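Difficulty settings and the second edition of Mirnetti

The publisher of Mirnetti confirmed in May that the puzzle adventure will receive a second edition, with revised lighting, a new translation and three difficulty settings in place of the original one. The announcement was brief. It left open the question that has occupied players of the first release, namely whether the added settings will change the puzzles themselves or only the time allowed for completing them.

For readers who did not play the original, a short account may be useful. Mirnetti is set in Istthorpe, a harbor town whose municipal archive has been closed following a flood. The player takes the role of an assessor and moves through the building floor by floor, opening rooms by solving mechanical puzzles. Conversations with the town's residents take place between floors, and the answers given in those conversations decide which rooms become available. The game contains 84 puzzles in total. A single playthrough will present most of them, though not all.

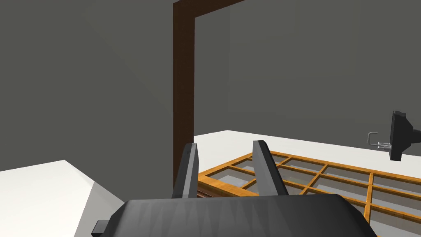
Difficulty in a game of this kind is seldom a matter of one variable. The first edition limited the number of moves, imposed a clock on certain floors and withheld hints until the player had failed twice. Each of these measures affects a different group of players. The move limit rewards planning, while the clock rewards quick hands and some familiarity with the controls. Even a plain shape can be read at a glance when the player is given time to look at it. Under a clock, the same player will make errors that have little to do with understanding the puzzle.

The archive's fourth floor is the usual example. It consists of 13 rooms, all timed, and the rules introduced in the first room are altered in the seventh without notice. I completed it after 22 attempts. In several of those attempts the solution was already known to me and the remaining obstacle was the speed at which the cursor could be moved across the board. That is a legitimate form of challenge, but it belongs to a different sort of game, and it sits poorly beside the slow conversations that come before and after it.

A further concern is the effect on the story. The residents of Istthorpe respond to the assessor's record, and a player who exhausts the permitted attempts on a floor will find certain characters less willing to talk. In principle this ties the two halves of the game together. In practice it means that players who struggle with the clock see less of the writing, including the chapter in which the archive's closure is explained.
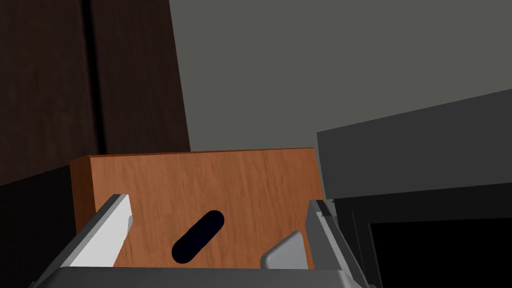
Siu, commenting on my earlier post about the first edition, took the opposite view and wrote that the clock was the only part of the game that made the archive feel dangerous, and that an untimed fourth floor would be a corridor of homework. The point deserves a proper answer. Tension was plainly intended, and the music on that floor – which quickens as the limit approaches – is among the best in the game. A longer timer on the middle setting would preserve this effect for most players. Removing the timer altogether should be reserved for the lowest setting, where those who select it will know what they are giving up.

The scoring system will also require attention. The original awarded a single total at the end of the final floor, and the leaderboard recorded nothing else. My own result was 2,896, a figure that placed me well down the list and conveyed no information about which puzzles had been solved without hints. If three settings are introduced, three separate tables would seem to be the minimum.

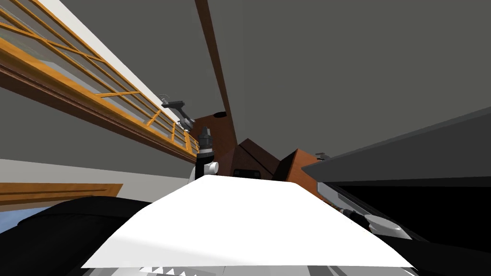 Image credit: Handen

With regard to the translation, the available material is limited to one short conversation at the harbor office. The new text is clearer than the old and uses fewer formal titles. Some of the original's stiffness has been lost along with its mistakes, and opinions on this will differ. The harbor clerk, in particular, now speaks in complete sentences, where formerly the character's clipped replies served as a clue to the second floor. It is to be hoped that the clue has been moved elsewhere.

Saved games from the first edition will not carry over. Players who wish to compare the two versions of the fourth floor are therefore advised to keep the original installed. I intend to play the new edition on the middle setting first and will post notes on each floor separately, beginning with the harbor office.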